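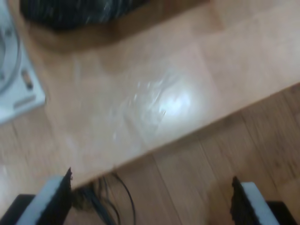 Whitish patches on a light wood tabletop

Posted in Furniture Care, Jun 28, 2023

Our office maintains a light wood table with a clear finish, standing on a plank floor. Whitish patches have appeared near the middle of the top. They cannot be felt by hand and do not respond to a dry cloth. Please advise whether the finish must be removed, and whether the same product may be used on the floor.

pirine_facilities

Removal of the finish should be the last step considered. First view the top from several sides with the overhead lights off. A patch that moves as you move is a reflection. A patch that stays in place is usually moisture held in the finish. In that case, clear the table and leave it uncovered for several days in a heated, ventilated room. If the mark remains, lay a dry cotton cloth over it and pass a warm iron across the cloth for a few seconds at a time, without steam. Test an area near the back edge before proceeding.

Please do not apply furniture polish to the floor. It leaves the boards slippery and may interfere with later refinishing.

Rustad Help Desk

We had the same in February and used car wax. It looked fine afterward. Ours was a darker table.

member3319

One addition to the first reply. Plastic sheeting and rubber feet left on a finished top can mark it, and such marks do not respond to heat. Felt pads are recommended under any equipment kept on the table. Should the marks persist, a finisher can generally recoat the top without sanding to bare wood.

tirudeck_1049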